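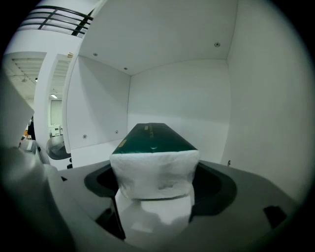
Forum > Hardware > Purchasing and Budgets

Thread: Handheld grippers, second batch — how many and with what spares?

palletjack_nc
30 Jul 2023
Planning the next equipment request and I want a sanity check before it goes in. The task is picking up boxed goods with paper and foam packing still on them, inside a white booth. We have three Wotemer handhelds now. I want to go to eight. Quoted lead time is 27 days, unit price 468 without the mount. Finger sets are 24 each. The Herora units come in lower, but I can't get a straight answer on spare cradles.

Question is mostly about the split between units and spares. My draft has five units and ten finger sets.

torque_spec
Too few finger sets. Creased paper over foam means the fingers close on something that gives, and operators squeeze harder to compensate. We budget four sets per unit per year and use nearly all of them.

mk2_bracket
Disagree with four. We run glossy cartons and soft packing and replace two sets a year per unit. If you are going through four, check the closing force before you buy anything.

torque_spec
Closing force was checked. Different shift lengths, probably. What are your hours?

mk2_bracket
Single shift. OK, that would account for some of it. I would still order two per unit and put the difference into a spare cradle. A cracked cradle stops the whole unit, a worn finger does not.

gridsquare
Two items missing from the draft:
1. Booth lighting. Glossy dark cartons throw a highlight off the edges, and small gold print on them is hard to read at an angle. If labels have to be legible in your recordings, price diffusers now. Ours were 113 per booth from Retia.
2. Storage. Eight handhelds on an open shelf will not stay calibrated.

palletjack_nc
Labels do not have to be legible for this phase. They might in October. Can diffusers go on afterward without moving the fixtures?

gridsquare
Ours clipped on. Measure the fixture diameter first, they come in two sizes and the supplier does not take returns.

lowbidder
Why not a Lindqvist fixed arm for the same money as five handhelds plus spares? One asset tag, one service contract.

mk2_bracket
Because it needs a cell, guarding and somebody to program it, and none of that is in the arm quote. For soft, irregular packing I would want the handheld data first anyway.

lowbidder
Guarding is a one-time cost. Finger sets are forever.

palletjack_nc
The arm goes in next year's request as a separate line. Revised draft: four new units, eight finger sets, two cradles, one cabinet. Diffusers listed as optional. Still waiting on Herora for the cradle price, will post it when I have it.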